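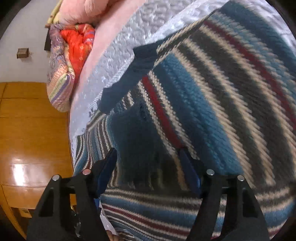 They could have saved the stamp, one reader wrote to us this week, and put the money towards the boiler. My mother told me to wear a jumper for nothing.

The letter in question went out in January to all 3,571 homes on the Gurthorpe district heating network, which is run by Nevar on behalf of Farport Council. It came on thick cream paper, ran to six pages and was headed "Living Well at Sixteen Degrees". Sixteen is the temperature many residents say they've been getting in their living rooms since the second boiler went off. Nevar prefers to call this "a period of gentler warmth".

Page two suggests wearing several thin layers. Page three suggests a thick one. Page four covers hot drinks, with a warning that they may be hot, and page five is a drawing of a radiator with arrows. Anyone who gets as far as page six will find a phone number, which on the three occasions we rang it played pan pipes and then cut off.

The company says the boiler is waiting for a part. The part is on its way from a supplier abroad and was last heard of in a warehouse, though Nevar couldn't say which warehouse, or what the part does. A temporary boiler did arrive on the back of a lorry a fortnight ago and is now parked behind the library, where it needs a connector. The connector has been ordered.
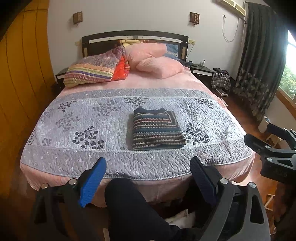
Bills have gone out as normal. The standing charge has gone up by 60 pence a week, a rise that was agreed last summer and is, according to the covering note, "unrelated to the level of service". Few people at Villanueva Court would argue with that. The block is the furthest from the boiler house and the first to go cold, and its residents' group has asked for the charge to be dropped until the heating is back. Nevar has offered to look at individual cases if tenants send in a record of their room temperatures, morning and evening, on a form which can be downloaded from the website. The website was down on the afternoon we tried it.

A petition calling for refunds had gathered 2,121 signatures when it was handed in at the council offices in Farport. The meeting that followed was held in the main chamber, which isn't on the network and was so warm that a window had to be opened. Councillors agreed to write to the company in strong terms. The strong terms are being drafted, and will go to the legal department before they go anywhere else.

In the meantime the council has opened the hall on Quay Street as a warm space on weekday mornings. There's tea, a box of jigsaws and decent chairs, and by all accounts it's very pleasant. It shuts at noon for the lunch club, who booked it first.

Nevar says it hopes to have full heating restored "by the spring". Asked whether that meant the start of spring or the end of it, a spokesman said he would find out and ring back.

Contact the newsroom | Terms of use | © 2023 | Back to top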